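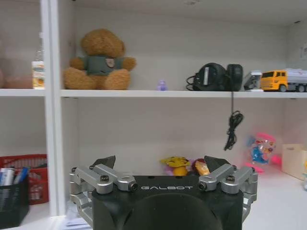
Where Do the Leftovers Go? A Study of Shared Shelves in Student Housing
Final report, Household Economics seminar
Submitted Sat 9 December

1. Background

Our original topic was the price of student groceries. We dropped it in the second week, when we learned that three other groups had the same topic and one of them had already made a spreadsheet with colors in it.

What we ended up with came out of an argument in the kitchen at Koltia, the older of the two residence halls in the study. The argument was over a jar of mustard. One side held that anything left on a common shelf past the end of a term belongs to the hall. The other side had bought the mustard. Neither could point to a rule, so we went looking for one.

There was no rule. There was a laminated sheet from a previous decade asking residents to "be fair," and a second sheet, taped over it, asking residents to stop writing on the first.

2. Method

We surveyed residents at Koltia and at Stekura, the newer hall across the road. We sent out 307 questionnaires and got 82 back, which our instructor called normal and we called hurtful. We also held 13 interviews, most of them in stairwells, as that is where people were willing to stop.

Each resident was asked what they had left on a shared shelf, what they had taken from one, and whether they considered the second thing to be stealing. We did not ask for names. Several people signed anyway.

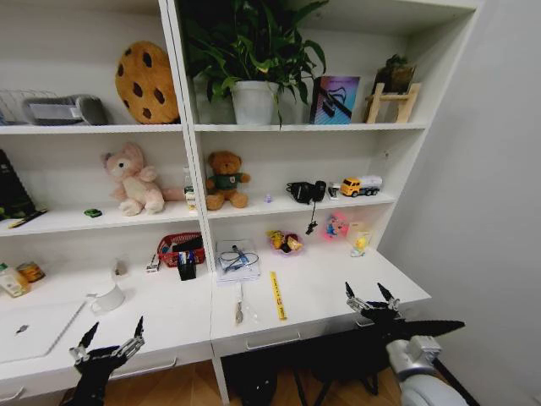 3. What people leave

Food came first, as expected, and most of it was pasta. After that came mugs, chargers and textbooks for courses the owner had failed or, worse, passed. Residents at Stekura left more kitchen equipment, probably because their rooms are smaller and their parents more hopeful.

The reasons given were less varied than the objects. Most people said they "might come back for it." When we asked in the interviews whether anyone had ever come back for anything, six said yes. Four of those had come back for the same umbrella.

4. What people take

Hardly anyone takes things. They borrow them, for periods of up to two years. One resident has been borrowing a saucepan since before its owner graduated and expects to return it if contacted.

Books were treated differently. People who would finish a stranger's cereal without a second thought felt bad about moving a stranger's novel. We have no theory for this. Our draft had one, and it came back with the word "Hm" in the margin.

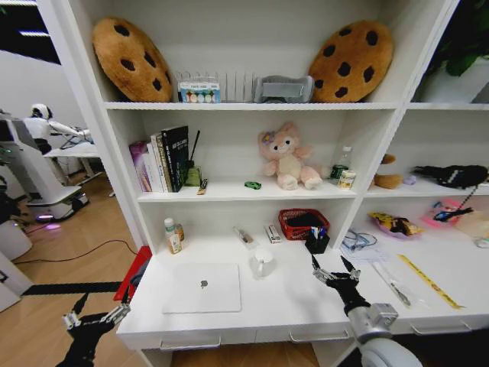
5. The label trial

For the last part of the project we tried out Protell, a labeling system of our own consisting of masking tape and a marker. Residents at Koltia wrote a date on anything they left out. After that date it was free to take.

It worked well until people began changing the dates. A bag of rice was extended four times. At Stekura, where we ran no trial at all, the shelves got tidier over the same weeks, and we would prefer not to discuss this at length.

6. Limits

The sample is small and leans toward people with strong feelings about shelves. We both live at Koltia, and one of us is a party to the mustard dispute. The trial also ran into December, when everyone is either packing or eating whatever is closest.

A follow-up should include a third hall and begin in the fall. It should also use better tape.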